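I've swapped the fingers on the Perneo arms again, and I'm typing this up while I still remember why. Leonie reckons I enjoy the swapping more than the testing (she's probably right!).

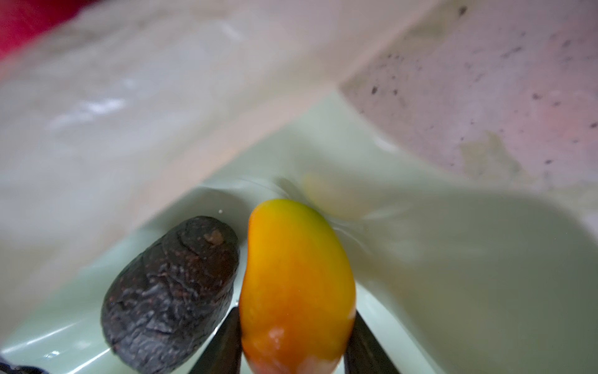 The tapered fingers are the Hoani pair, and I've grown very fond of them. They close into a neat V, so a plump yellow-orange fruit sitting in milky green liquid gets held from both flanks, and I don't have to fuss over the angle nearly as much as I did with the old square ones.

Cloth is a different story, I'm afraid, and I've gone back and forth on the closing force more times than I'd like to admit. 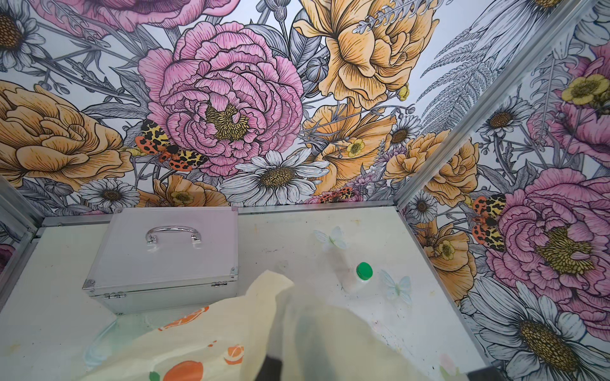 Stojan suggested dropping the controller limit from 1,122 to 489, his favourite setting on the Cumis gripper, and I'll give that a proper go next, with a cuppa and plenty of patience.
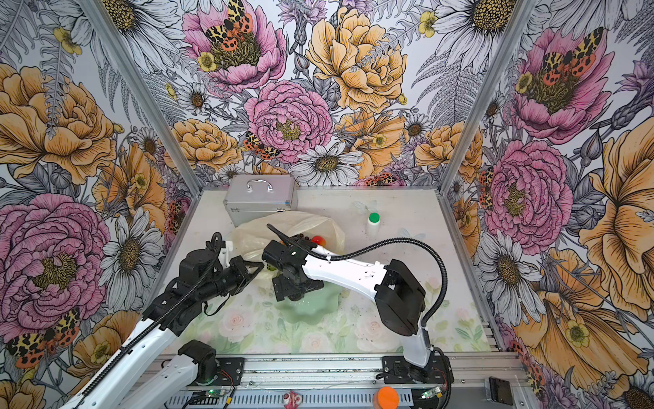 *Both arms over the table, colourful walls and all.*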